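How to test whether a robot could do one of your chores

I get asked a lot whether it's worth waiting for a robot that can tidy the house. My answer used to be a shrug. These days I have a method, and it's simple enough that you can do it on a Friday evening with a kitchen timer and a roll of masking tape. You don't need a robot. You're going to pretend to be one, badly, and see how far you get.

I started doing this when I was helping a small packing firm, Drundodby, decide whether to spend money on an arm for their returns bench. The same trick works on laundry, dishwashers, toy boxes and the dreadful drawer under the hob, so I've written it up for homes as well as workshops.

What you need

A timer. Masking tape. A pair of kitchen tongs with flat ends (silicone tips are best, as bare metal slips on everything and you'll get cross). A second pair of tongs if the job usually takes two hands. A notebook, or the back of an envelope.

Step 1: Pick one chore and make it smaller

"Tidy the living room" isn't a chore, it's about forty of them in a coat. Pick something you could explain to a visitor in one sentence. Put the cups on the shelf. Move the bin to the left of the plant. Pair the socks. If your sentence has an "and then" in it, chop it there and keep the first half.

With Drundodby we began with "deal with returns", which got us nowhere for an entire morning. We ended up with "lift the item out of the tub and lay it flat on the bench". Much better! You can picture it going wrong, and that's what you're after.

Step 2: Write down what "done" looks like

Do this before you touch anything. Does the cup have to be the right way up? Facing the front? Does it matter if the tea towel is a bit skew? People are oddly generous about their own work and very strict about a machine's, so settle it now and stick to it.

I write two lines. One is for done, and the other is for "done but I'd grumble". That second line ends up being the most useful thing on the page.

Step 3: Mark out the space

Stick a rectangle of tape on the table or worktop. Everything for the chore has to happen inside it. Most arms you could get near at the moment are fixed in one place, so anything that rolls out of the rectangle is gone as far as they're concerned. If an item leaves the tape, the go is a fail. Harsh, I know. Leave it where it fell and write it down.

Step 4: Do it once with your hands

Time yourself, normal speed, no showing off. While you're at it, notice how much your fingers are doing that you never think about. I squeeze a bag to find out what's in it. I shove things along with the side of my hand. I steady a tub with my elbow when I'm carrying a phone. All of that is going to be taken away from you in a minute.

Step 5: Do it with tongs

Same chore, same rectangle, tongs only, and nothing else may touch the things. No elbows. Ten goes if you can bear it, five if you can't. Put the objects back slightly differently each time, turned a bit or pushed closer together, otherwise you're just practising a dance.

Rigid things with a rim or a handle will go well. You'll be quite smug about it. Then you'll try a plastic bag, or a duvet cover, or a stack of nested tubs that have sucked themselves together, and the whole evening goes downhill. That's a decent guide to where the machines are, too. In my experience boxes and bottles are nearly there, soft stuff is patchy, and anything squashed, tangled or stuck is still a job for you.

Step 6: Close one eye

For the last couple of goes, shut an eye and keep your head still. It's not a perfect copy of how a machine sees (some have several cameras, some have one on the wrist, some can judge depth very well) but it makes you feel how much you lean over and peer round things. See-through containers and shiny surfaces get noticeably harder, for me anyway. If your chore involves glasses on a polished worktop, give it extra goes.

Step 7: Score it

Now the sums. Count your goes, count the ones that met your "done" line, and look at how long they took compared with bare hands. I use three piles:

Nearly all the goes worked and it took less than five times as long. A machine could plausibly do this soon, and on a shop floor it may already be worth a trial.

Half or more worked. Wait, or change the chore to suit the machine (see below).

Fewer than half worked. Carry on as you are and stop reading the adverts.

Do think about volume as well. Drundodby handle 300 returns on a busy day, so even a small share of dropped items means somebody is walking over to the bench all afternoon. In my kitchen, one dropped cup a month would be one cup too many!

Step 8: Put a price on it

I'm only going to give you the rough shape of this, as your numbers will be different. The quote we had from Tanari for a bench arm was 2000 pounds, and the gripper we wanted was a further 1395 from Plusent. Fine, we thought. Then we wrote down everything else: the guarding, the better lights, the days spent teaching it, the person who has to fetch it out of a muddle. The arm turned out to be the bit we argued about least.

For a home, do the same with your own time. If unloading the dishwasher takes you six minutes, and clearing up around a slow machine takes four, you've bought yourself two minutes and a large object in the kitchen.

Step 9: Watch a real one, with your notes in your hand

By now you've got opinions, and you'll watch demonstrations completely differently. Go to an open day if there's one near you, or find footage that's played at real speed with no cuts. Look for the same things you scored yourself on. How much space is there round each object? Does anybody reach in? Are the items put back in a new spot between goes, or the very same one? What happens after a miss?

Have a look, too, at what's been chosen to go on the table. Containers with proper edges and a handle hole are kind to a gripper. Leaves are a different matter, which is why I like to see a plant in the mix, even a fake one. It's a bushy, awkward thing and there's a solid pot underneath if the machine knows to go for it.
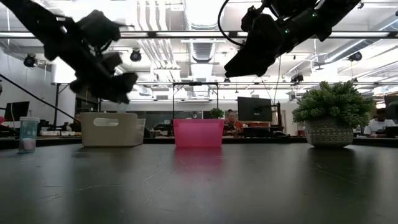

Tian left a comment on an earlier version of this page to say that my tongs test is too hard on two-armed machines, because one arm can hold a tub steady while the other works, and that people should borrow a partner and try it with a pair of tongs each before they write a chore off. Tian had gone from four good goes out of ten to eight on "take the lid off the box", simply by having someone else hang on to the box.

I've tried it since and I agree, so please add it in. Two rules if you do. The two of you mustn't talk once you've started (you'd be surprised how much you mutter), and the holding person has to let go and grab again for every go. It's a much fairer test for lids, zips and bags, and a good laugh besides. We had one go where we both politely waited for the other to move first, and I gather that isn't only a human problem.

If your chore landed in the middle pile

Change the chore. This is the part people skip, and it's where shop floors have always been ahead of homes. You can swap a floppy bag for a stiff tub. You can put a mat down so things don't slide. You can leave a hand's width between objects, or give everything a handle, or move the whole job to a table with nothing else on it. Drundodby switched to open trays and the tongs score went up enough that they agreed to a trial, and they say the trays are nicer for people as well.

At home I did it with the recycling. Three wide tubs, no lids, gaps between them. I still have no robot, but my tongs score is excellent.

Keep your notes

Date the page and stick it inside a cupboard door. Run the same chore again next September with the same rectangle and the same two lines, and compare it with whatever machines you can find footage of by then. My sock page has been up there for a while now. Pairing is fine. Turning them the right way out is hopeless, and I've seen nothing yet that makes me want to change the score.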